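Testing What We Hear: speaker notes
Tuesday evening study series, second talk
Felicja Tomaszewski, Bovside Fellowship Hall

Start on time at 7:00 even if people are still coming in. Ask for phones off. Opening prayer, short.

Slide 1. Title only.

Say what the talk covers. Last month we looked at what the word "prophecy" means in the Old and New Testaments. Tonight is about date setting. Someone names a year, or a season, and says the Lord will return then. What should an ordinary church member do with that?

I am not going to name living preachers. If people want to discuss a particular ministry they can do it with me afterward. The question is how to read, and the same reading applies to anybody.

Slide 2. Matthew 24:36.

Read it aloud, slowly. "But of that day and hour knoweth no man, no, not the angels of heaven, but my Father only." Then Acts 1:7, "It is not for you to know the times or the seasons, which the Father hath put in his own power."

Point out that the second verse answers a direct question. The disciples asked whether the kingdom would be restored at that time. They had just spent forty days with him. If anyone was going to get a date, it was them.

Someone usually objects that "day and hour" leaves room for the year. Give the answer from Acts: times or seasons. Don't spend long on it. If it becomes an argument, park it until questions.

Slide 3. William Miller.

Keep to the outline. Farmer in upstate New York, Baptist, served in the War of 1812. Began with Daniel 8:14, the 2,300 days, and read days as years. He expected the return between March 1843 and March 1844. When that passed, others in the movement settled on October 22, 1844. Miller came around to the October date late.

Stress that he was sincere. He wrote openly that he had been disappointed. Some of his followers went back to their old churches, some left church altogether, and some formed the groups that became the Adventist denominations. People in this room have Adventist relatives, so be fair here. Those churches do not set dates now.

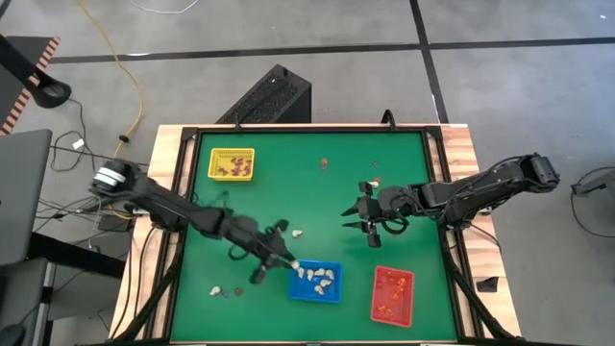

Basket, workbench and two arms.

Slide 4. Where the arithmetic goes wrong.

This is the part that took me longest to prepare, so watch the clock. There are 2 steps in nearly every date calculation. First, pick a number from Daniel or Revelation. Second, pick a starting event in history. The number is in the text. The starting event hardly ever is. Move the starting event a few years and the answer moves with it.

Use the Lovska pamphlet as the worked case. Hold up the copy. It is 94 pages and has no author's name on it. My grandmother had it in a kitchen drawer. It takes 1,260 from Revelation 12:6 and adds it to the year 553, for the Second Council of Constantinople. Write the sum on the board and let people do it themselves. It comes to 1813.

Ask the room: why that council? Wait for answers. The pamphlet gives one sentence of reason, and it would fit several other councils just as well. Then ask what the writer does when 1813 turns out to be a year with no end of the world in it. He says the 1813 event was "in the heavenly places." Let them find that passage, bottom of page 9.

Make the point plainly. A claim that is moved somewhere it can't be checked after it fails has still failed. Deuteronomy 18:22 doesn't offer that way out.

Slide 5. Deuteronomy 18:20-22.

Read all three verses. The test is simple: if the thing does not follow, nor come to pass, the Lord has not spoken it.

Then turn back to chapter 13, verses 1 to 3, and read those too. People skip them. There the sign does come to pass, and the prophet is still to be rejected, as he leads the people to other gods. So a prediction that comes true does not settle the matter either. Somebody who gets one election or one earthquake right has not passed the whole test.

Pause for water. Check the time. Should be near 7:35. If later, drop the Sfeir letter and go straight to slide 7. 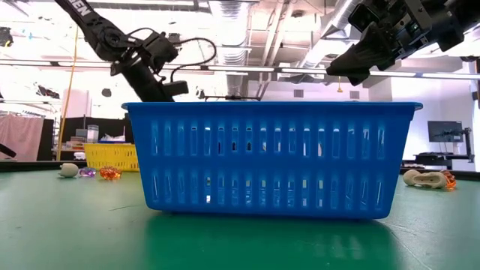

Slide 6. The Sfeir letter.

Read only the middle paragraph. He was a church member who gave up his job on the strength of a date, and he wrote to his old pastor afterward. The line I want people to hear is: "I was ashamed to come back, and you had kept my place in the pew."

Do not comment much. Ask how our church would receive a person in that position. Some in the room may have been through something close to it. No jokes about anyone who believed a date.

Slide 7. What to do when you hear one.

Read the passages they quote, in your own Bible, with the chapter before and the chapter after. Write down exactly what was predicted and when. Keep the paper. Ask whether the teacher has made earlier predictions and what was said when they failed. Talk to someone before you give money or change your plans.

1 Thessalonians 5:20-21. "Despise not prophesyings. Prove all things; hold fast that which is good." Both halves matter. There will be people here tonight who think all talk of the last days is foolish, and the verse speaks to them too.

Questions, fifteen minutes.

Likely ones:
Is it wrong to hope it is soon? No. Revelation 22:20.
What about 1948? Say what Matthew 24:34 says, say that "generation" has been read several ways, and say that the forty-year reading ran out in 1988.
Was Jonah a false prophet, since Nineveh wasn't destroyed? Jeremiah 18:7-8 covers it. A warning can be withdrawn when people repent.

Close with the Iditz hymn, first and last verses only. The piano is flat in the upper octave, so sing it in the lower key.

Handouts are on the chair by the door. Remind them that next month is Revelation 2 and 3, and to read both chapters beforehand.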